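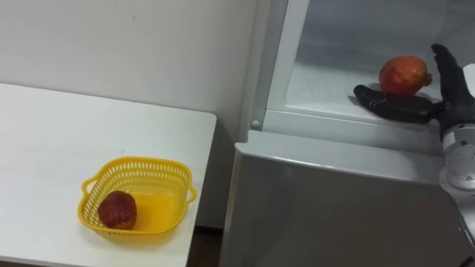 Religion and Public Life – Session 4
Hamidreza Rahimi
17/12/2004

Topic: who speaks for a congregation?

Authority may rest on training, on election by members, or on appointment by the state. Many clerics hold more than one kind.

Case: the Midtbø congregation, 3,656 members. Its preacher was elected, then lost state approval in March. He kept preaching – and most members stayed.

Reading: Kornum, pages 60 to 90. Bring one question in writing.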